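9/3/22 | Nasrin Naseri
Filed under: Sim Safety / Pre-Run Checks

Pre-run check, two-arm robot, desk room (simulated). Sheet filled in before the drawer task goes to the Holari cell. Comments by N. Naseri, second reader H. Dovhaniuk.

1. Stop command bound and tested. OK. Tested from both consoles.

2. Speed cap loaded. OK. Had the old February file at first, swapped it.

3. Joint limits match the Eltex sheet. OK for left arm. Right wrist limit is still the wider one, needs a ticket.

4. Start pose clear of furniture. OK. Both arms up, collision log clean over 1,151 resets.

5. Camera view usable at start pose. COMMENT. View is tilted hard. Fine for the policy, bad for whoever is watching. Hanna wants a level second view before anyone signs off on a run.
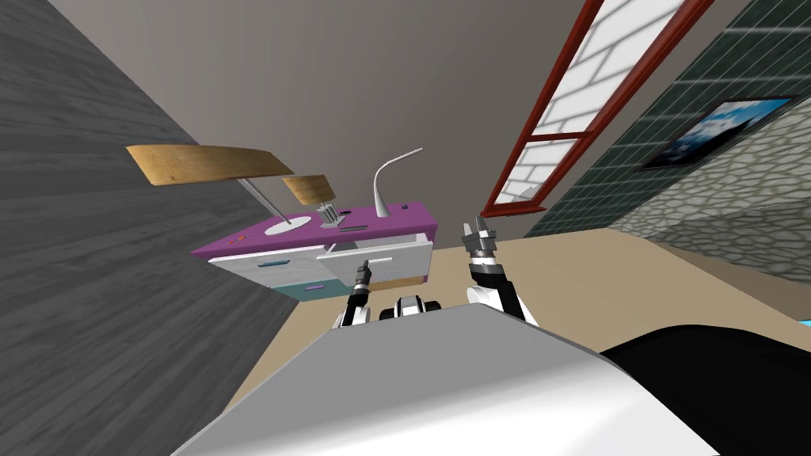 Start pose, item 4. Both grippers up, right one open. Desk drawer on the right slightly open.

6. Drawers at known state. FAIL. Right white drawer should be shut at reset. Either close it or write the open state into the task file, dont leave it to chance.

7. Loose items on desktop listed. PARTIAL. Both lamps are in the list. Tilted board on the clear stand is not. Flat gray thing near the middle has no name in the list either, add it.

8. Tall items marked keep-out. OPEN. Lamp with the wooden shade sticks out past the desk, keep-out box only covers the base. Make it bigger. Gooseneck is ok.

9. Floor path clear. RECHECK. Light blue object on the floor, far right. Get the name from the scene tree.

10. Contact force logging on. OK. Up to 4 channels, Maurya format.

Rerun 6 thru 9 after fixes. No transfer to hardware until Hanna has intialed all of them.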